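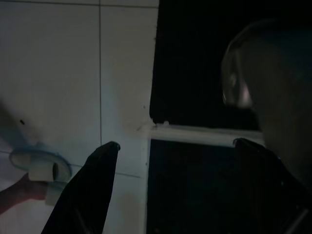
White wall tiles beside a dark opening.

Small restaurant to open on Planstead's old bakery corner 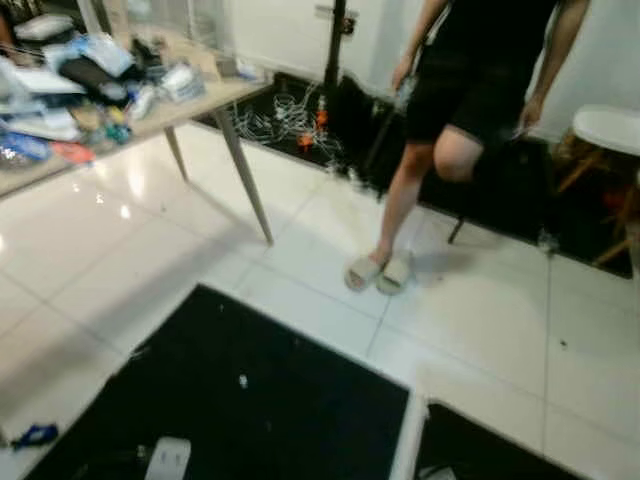

Omolara Garba
Food and Drink Reporter
Tue 20 November

A West African restaurant called Ibrahim is to open on the corner of Mill Lane in Planstead next month, in the shop that was Winholm Bakery until it closed in September.

The owner, Chukwuemeka Amadi, has cooked in hotel kitchens in the county for most of his working life and ran a weekend stall at the Saturday market before taking on the lease. He named the restaurant after the uncle who taught him to cook.

The menu is short. There will be jollof rice with grilled chicken or fried plantain, a pepper soup that changes with whatever fish is good that morning, and egusi stew with pounded yam. Suya, the spiced beef skewers that used to sell out on the stall, will be served in the evenings only. Mr Amadi said he would keep one dish each week for something he had not cooked for the public before, starting with a smoked mackerel and okra pie.

"The pie is my own idea and my mother does not approve of it," he said. "People at the market kept asking me for something they could eat with a knife and fork that still tasted of the soup. I tried it in a few different pastries and the plain shortcrust was the one that held."

He has kept the bakery's bread oven, which was included in the lease, and plans to use it for a soft white loaf to go with the stews. The loaf will also be sold over the counter from opening time until it runs out.
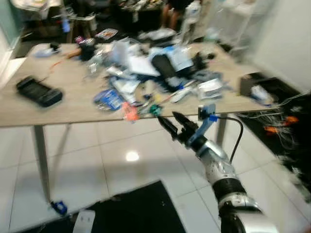 Bookings will be taken for the evening only. At lunch, customers will order at the counter and find a seat, and anything on the daytime menu can be packed to take away. The pepper soup comes in two strengths. Mr Amadi advised anyone new to it to begin with the milder one and ask for extra sauce on the side.

Drinks will include hibiscus tea, ginger beer made on the premises and a small list of bottled beers. There will be no wine to begin with, although diners can bring their own in the evening and pay a corkage charge of £5 a bottle.

The building belongs to Estent, the property firm that owns much of the parade. The firm had been looking for a food business to take the unit after the bakery's owners retired, and agreed that the old shop counter could stay where it is. The sign outside will be repainted in dark green.

Mr Amadi will run the kitchen with one other cook and is looking for part-time staff to serve at weekends. Anyone interested can leave a note at the shop or speak to him at the market, where the stall will carry on until the restaurant opens.

Ibrahim will be open from noon every day except Monday, with last orders for food at 9pm. Evening bookings can be made in person from next week. The opening date will be put up in the shop window.

Last updated: 4.15pm

Contact the newsdesk | © Planstead Courier | Back to top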